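First time walking a ball in June — what should I know about categories, entry and what to wear?

Posted by Lesego Moodley

Hi everybody! I've been watching ballroom clips for years and I finally got talked into walking one. It's the Hellstead Ball, which is at the old Warnthorpe Theater in June, and a friend of mine who has been going for ages put my name down for Runway before I could chicken out. I'm excited, and I'm also waking up at four in the morning thinking about it.

I have a few things I can't work out from the flyer. It says "white, distressed, head to floor" for the Runway category and that's all it says. Does distressed mean torn, or stained, or just kind of worn-looking? It also says 007s are welcome, which I understand means people without a house, but am I going to be looked down on if I show up by myself? And what happens if you get chopped right away — do you just walk off, or do you wait for something? The prize for my category is $900 and I have no dreams of winning it, I'd just like to get my tens and not trip.

Budget is $140 for the whole outfit, shoes included. I can sew a straight line and that's the end of my talents. Thank you so much in advance, and sorry for how long this got!

Sizwe Hendricks

Welcome, Lesego, and good for you. I walked my first ball as a 007 too, and the warmest person in the building that night was somebody's house mother who pinned my hem for me ten minutes before my category and then cheered louder than my own friends did. You will be fine by yourself. People can be sharp at a ball, that's part of the fun of it, but they notice when somebody has made an effort.

On getting chopped: the judges go down the panel and each one either holds up a ten or doesn't. If one of them chops you, you're done in that category. You smile, you thank the panel if you want to, and you walk off the same way you came on. Please don't stand there and argue, and please don't ask the commentator what was wrong while the mic is live. You can find a judge at the end of the night and ask politely, and most of them will tell you. If you do get your tens, go stand to the side where they point you, and stay there. They will call you back for the battles, sometimes a good while later, and I have seen people lose their spot by going to the bar.

Now, the outfit. "Distressed" on a flyer usually means the damage should look like a decision. Torn edges, shredded layers, loose threads, visible hand stitching, that sort of thing. Stains are risky on white under stage lights, they mostly just look like you spilled something. I'd put most of your money into shoes you can walk in and a decent plain base, like a column skirt and a fitted top, and then use cheap white fabric for the layers. Old curtains from a thrift store are wonderful for this. So is cheesecloth, if you double it up.

Since you can sew a straight line, use that! Black thread in big running stitches on white cloth reads from a long way off, and it doesn't matter a bit if the rows wander.
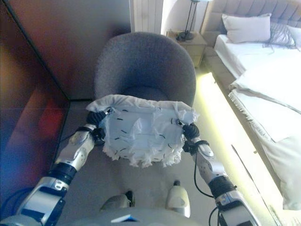
Then do your ripping after the stitching, and do it in small goes, because you can always tear a little more and you can't put it back. Snip the edge first and pull along the grain. If you want fringe, draw the cross threads out one at a time while you watch something on TV (it takes forever, I won't lie to you). Put the whole thing on and walk up and down your hallway in the shoes, turn hard at each end, and see what catches on your heel. Anything that trails more than a couple of inches, trim it, or learn to kick it out of the way on the turn.

One more thing and then I'll let you go. Call or write to the organizers about check-in. At the last Warnthorpe one I went to, in May 2024, the doors were on time but the category order got shuffled twice, and a few people who arrived fashionably late missed theirs completely. Bring safety pins, a snack and flat shoes for the ride home.

mfinanga_mother

Agree with most of that, but don't use cheesecloth, it sheds all over the runway and whoever walks after you will hate you. Old bedsheets are better. Also "head to floor" means they'll want something on your HEAD, I didn't see that mentioned. A wrap is fine.

Morard

How much is it at the door?

Contact us | Community guidelines | © Hellstead Ballroom Help Board | Back to top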